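Unit 9: Cable Construction, Voltage Drop and Handling
Course notes, Belmont evening program, instructor Nithin Naidu

Read Unit 8 (connectors and contact resistance) first. The symbols are the same and are not defined again.

9.1 Parts of a flexible cable

A flexible cable consists of conductors, primary insulation, fillers where needed, shielding where needed, and a jacket. A braided outer sleeve may be added over the jacket. Each layer is specified separately, and a data sheet that gives only the outside diameter is not enough to select a cable.

Conductors in flexible cable are stranded. A solid conductor of the same cross section has slightly lower resistance for a given outside diameter, but it work-hardens under repeated bending and breaks early. Finer strands tolerate tighter bends. They are also easier to nick when stripping, and a nicked strand counts as a missing strand when you inspect a termination.

Lay length is the distance along the cable in which a strand or a pair makes one full turn. A short lay gives better flexibility and uses more copper per foot of finished cable. In twisted pairs, a short lay also improves rejection of outside interference. Adjacent pairs in one jacket are given different lay lengths to reduce crosstalk between them.

9.2 Resistance and voltage drop

For a uniform conductor:

R = rho x L / A

where rho is the resistivity of the material, L is the length, and A is the cross-sectional area. In DC circuits the current travels out and back, so the length used for voltage drop is twice the cable length. Leaving out the factor of two is the most common error on the Unit 9 problem set.

Worked case. A cable carries 2 A. The supply conductor and the return conductor each measure 0.1 ohm from end to end.

Loop resistance: 0.1 + 0.1 = 0.2 ohm
Voltage drop: 2 x 0.2 = 0.4 V
Power lost in the cable: 2 x 2 x 0.2 = 0.8 W

With a 5 V source the load sees 4.6 V, before contact resistance is counted. Doubling the cable length doubles the drop. Doubling the current also doubles the drop but multiplies the lost power by four.

Resistance rises with temperature. For copper near room temperature use a coefficient of 0.0039 per degree C. A rise of 20 degrees C therefore adds 7.8 percent. Include this correction in Lab B and leave it out of Lab A.

9.3 Shielding

Two types are treated in this course.

Foil shield. Thin metallized film wrapped around the core, with a bare drain wire in contact with it. Full coverage, light, cheap. Poor flex life.

Braid shield. Woven fine wires. Coverage is less than full and depends on the weave. Lower resistance than foil, better at low frequencies, better flex life, slower to terminate.

The two are often combined. Do not confuse a braid shield with a braided textile sleeve. A textile sleeve is mechanical protection against abrasion and has no electrical function. On an exam drawing, a shield is always shown connected to something at one end at least.

9.4 Bend radius

The minimum bend radius is measured to the inside of the curve and is stated as a multiple of outside diameter. Two values are usually given, one for fixed installation and a larger one for repeated flexing. Use the manufacturer's figures when you have them. For problems in these notes, use 4 times the diameter (fixed) and 10 times the diameter (flexing).

A 5 mm cable therefore needs 20 mm fixed and 50 mm flexing.

Damage from tight bends builds up. The jacket often looks normal while strands have already parted beneath it, so a visual check alone does not pass a cable that has been in flexing service. Measure resistance while moving the cable through its range, and record the highest reading. 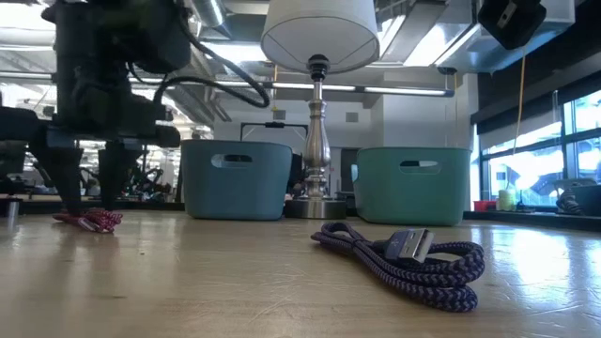 9.5 Coiling and storage

Wrapping a cable the same way on every turn puts one full twist into it per turn. The twist comes out as kinks when the cable is pulled straight. Over-under coiling alternates the direction of the twist so that the total is near zero. Use it for anything longer than 3 m.

Short cables may be folded. Keep the folds open, leave some slack at the connector, and fasten with a hook-and-loop tie. Wire ties pulled tight deform the insulation and change the impedance of data pairs at that point.

9.6 Strain relief

Most field failures occur within a short distance of the connector, where a flexible part meets a rigid one. A molded relief spreads the bend over its own length. Unplug by the housing.

9.7 Assignments

Problems 1 through 19, odd numbers only. Problem 17 uses the flexing radius; the printed answer in the older Shenoy handout uses the fixed radius and is wrong.

Lab A readings go to Hacer Tuncer. Lab B groups need the four-wire meter, which must be signed out.

Revised 26/12/2003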